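Old baths at Vondasville to reopen as a reading room

After six years behind locked doors, the old public baths on Naylor Street in Vondasville are to open again in November, this time as a reading room and meeting place for the whole town.

The plan has been a long while coming, as anyone who has followed it through the letters page will know. The baths closed when the boiler gave out, and for a time it looked as though the building would go the way of the Damitz cinema and end up as parking spaces. Instead a group of neighbours began collecting, mostly in small sums and mostly at the Saturday-style bring-and-buy sales that Yulan Zheng set up in her front garden, and the fund has now had gifts from 1128 households.
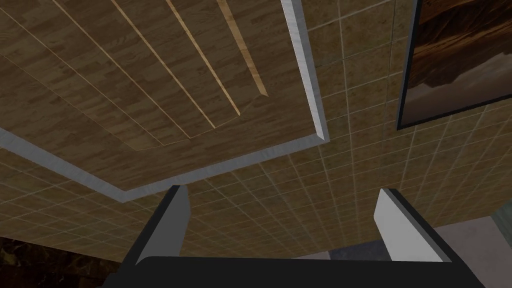
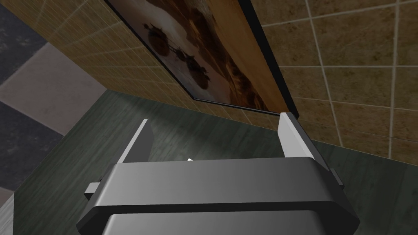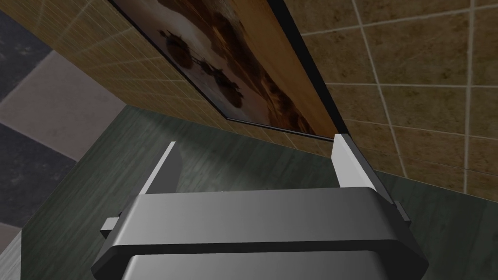
Mrs Zheng learned to swim at the baths as a girl and still remembers the smell of the place and the hot blackcurrant you could buy afterwards for next to nothing. She told us she would have liked the water back as well, of course she would, but that a warm room with good chairs and a kettle is a fine thing to have on a wet afternoon — and Vondasville gets plenty of those.

The shelves will hold over 50 boxes of books to begin with, many of them from the late schoolmaster's house on Vekmont Hill, and there will be seating for 80 when talks are held. Dougal MacLeish, who has been sorting the books in his garage since the spring, is still hoping for more children's stories and large-print novels, and would be very glad not to be given any more encyclopaedias.

Doors open at ten in the morning, and tea will be free for the first week. Anyone with books to spare can leave them at the Naylor Street side door before noon.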